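Home | Projects | Student Reports | Contact
Print this page | E-mail this page

Flowers on the Round Table: Our Willard Hall Lounge Project
Student project report, October 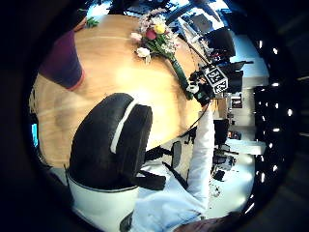

One reply on our comment sheet asked why we would bother with flowers in a room where people mostly eat noodles and do problem sets, and we liked that question so much we built the report on it!

Our group wanted to know if a small bouquet makes people stay longer at a shared table. We picked the round one in the Willard lounge (pale wood, and a really pretty honey color when the lights are on) and called the project Podside, after the study pods along the wall. The tulips were my favorite part, a yellow one and a deep pink one, with white and those tiny pale filler flowers tucked in.

Method

We kept a log for 60 evenings, half with flowers and half without. Everyone who sat down for more than a moment went in the log, along with how long they stayed. That gave us 2282 sittings on the plain evenings and 2999 on the flower evenings, a much bigger gap than any of us guessed. We started at 6 p.m. and quit at ten, except during midterms, when the room was so full we lost track and had to throw out two nights and do them over.

Problems

Tulips droop fast. They also keep growing after they are cut, so a bunch that looked neat at six could be leaning all over by closing. We tried trimming the stems shorter, which helped. Our first log sheet was way flakier than it should have been (no column for people who left and came back), and we redid it in the second week.

What we found

More people sat down on flower evenings, but they did not stay any longer. Several wrote that the table felt "taken care of." We would love to run it again in spring with daffodils, and with a second table for comparison.

Print this page | E-mail this page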